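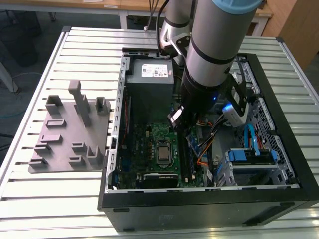
So how long does it take to get a sourdough starter going from scratch? Mine took 16 days, and I'd nearly given up by day nine.

I'd read that a week was plenty, so I was pretty grumpy about it. The kitchen is freezing in January, which didn't help, and I kept forgetting to feed the thing before work. Then Morfudd Meredith told me to swap half the white flour for rye and keep the jar on top of the fridge – and off it went! Bubbles everywhere, smelled like apples.

My first loaf was flat as a plate (we ate it anyway, with far too much butter). The second one had a proper crust and even a bit of an ear. I'm using 224 grams of starter for two loaves now and leaving the dough in the fridge overnight, mostly so I can sleep in.

Next up is Morfudd's seeded loaf. She wrote the recipe on the back of an envelope and I can't read the oven temperature, so I need to call her before Saturday.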